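4.2 Board placement with the Borkel finger kit

The second part of our evaluation concerns the finger kit from Borkel, which is sold as an add-on for two-armed robots with parallel grippers. The supplier states that one pair of fingers is enough for both thin boards and larger housings. We wanted to know if this holds in a small workshop, where the parts change from one week to the next and there is no time for a new fixture. The wrist view during work on a circuit board is given in Figure 4.
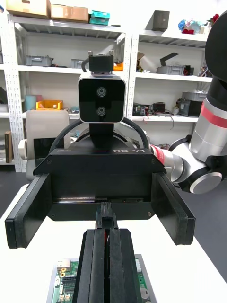
Figure 4. Wrist camera view, green circuit board on a light grey base.

For each trial the operator started from the same rest position and had 21 seconds to complete the placement. We made 201 trials with the Borkel fingers and the same number with the older set from Fustberg, which served as the baseline. The Borkel set needed fewer corrections at the board edge, but it was more sensitive to the closing force - above the middle setting the board often turned a little before it was lifted. Šimkus and Plullau report a similar effect for longer fingers, although their parts were heavier than ours.

The price must also be considered. A full kit costs 400 euros, and the finger pads are not sold separately. We replaced the pads one time during the study, after about two weeks of daily use.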